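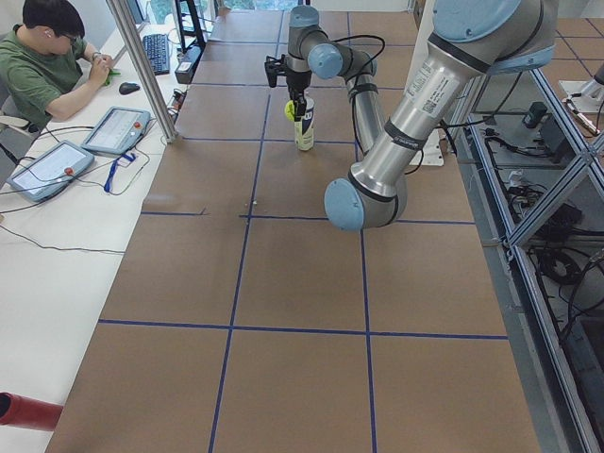
The gripper closed on a small yellow piece, with the bottle upright on the taped board beneath it.

Reviews > Robot cells > End tools > Ulach Roy parallel gripper

13 May 2026 | By the Skostovbridge bench desk

Ulach Roy two-finger gripper: fitting, cabling and upkeep

The Roy is an electric parallel gripper for small arms. Ulach sells it as a bare tool with an adapter ring, a cable and a printed sheet. Ours came through Prarkach at £236 before tax and has been on the bench cell since September. This review covers fitting, first setup and the routine work needed to keep it in service. Programming gets less space, as most of that depends on the arm.

Stated figures are a 24 V supply, a stroke of up to 60 mm and a maximum part weight of 800 g. We have used it almost entirely on light pieces, well below the weight limit, and have no view on how it behaves near it.

Fitting

The adapter ring goes on the wrist flange first, then the body is bolted to the ring from the side. The side screws are the weak part of the design. Two of them are easy to reach with a short hex key. The others sit behind the cable outlet and need a ball-ended key at an angle, which makes it hard to tighten them evenly. Our first attempt left the body slightly off square. It did not show until the wrist was turned half a revolution and the fingertips came back to a different point on the table.

The sheet gives a tightening order but no torque value. Prarkach supplied one when asked. It should be on the sheet.

There is a locating pin, and it is a good fit. After the body has been taken off and put back, the tool point has stayed close enough that a quick check is all that is needed, provided the adapter ring has not been disturbed. If the ring comes off, the tool point has to be taught again from the start.

Cable

The supplied cable is black, round and rather stiff. It leaves the body at the side, and Ulach suggests taking it straight back along the forearm. Do not do this on an arm with a wide wrist range. The cable goes tight before the last joint reaches its limit, and the load falls on the connector.

We leave a wide loop between the wrist and the forearm and hold the rest down with cable ties. The loop looks untidy and will catch on tall fixtures if approach heights are set too low, but it keeps the strain off the plug. To set its size, drive each wrist joint slowly to both ends of the range you intend to use, with the other joints in their working position, and watch the plug. Fix the first tie last. Ties should be snug without marking the jacket. Ours have been replaced once, after two of them crept towards the elbow.

A right-angled plug would solve most of this. Ulach does not list one.

Setting up on the table

Our worktable is covered with brown cardboard sheeting, marked into squares with dark blue tape. It is a cheap surface and suits the early part of setup. A finger driven too low dents the board and leaves the jaw undamaged, and a damaged sheet is easily replaced. The tape lines give a common reference for start positions, so an operator can put a part back on the same square without measuring.

The board is not flat enough for setting height. Tape adds thickness at the lines and more where they cross, and the sheet lifts a little in dry weather. Teach the height at the centre of a square, then check it on squares at the near and far ends of the table. We found enough variation to matter with thin parts and none that mattered with anything the size of a bottle.

The Roy has no force sensing beyond a motor current limit. The limit is set in coarse steps. The lowest will hold a small ball but lets it roll if the fingers are not level; the next one up is secure and does not mark soft plastic. For handling a piece above another object, we set the travel height from the underside of the held part. The fingertip point stored in the controller takes no account of what hangs below it.

Open and close commands go through the tool output and work from the pendant without extra software. Position feedback needs the Ulach plug-in. Installing it was simple, but it resets the current limit to maximum each time the controller restarts. We have added a line to the start-up program to put it back. Anyone handling fragile parts should check this before the first cycle.

Upkeep

Weekly: wipe the finger faces with a dry cloth, check the side screws for movement, look over the plug and the cable loop. Tape residue and cardboard dust collect on the guide rails, more than we expected. A soft brush is enough.

Monthly: close the fingers on a flat gauge and check that both faces meet it along their full length. One of ours had worked loose at its clamp by the second check. Thread lock cured it. The rails take a very small amount of light grease, and too much holds the dust.

The finger pads are glued. They can be replaced on the bench, but the old adhesive is slow to remove and the spare pads come in pairs at a price that seems high for moulded rubber. Screwed pads would be better.

The one repair so far was to the cable, which began dropping the position signal in one wrist attitude. The break was just behind the plug. It dated from the period before we enlarged the loop. Prarkach sent a replacement, which we paid for.

Verdict

A sound light-duty gripper with repeatable mounting and poor screw access. Good for table-top picking with small parts. Budget for a spare cable, ask the supplier for the torque value before you start, and deal with the current limit reset. We would buy it again for this table, though not for a cell where the tool is changed daily.

Contact the bench desk | © 2026 Skostovbridge Bench Reviews | Back to top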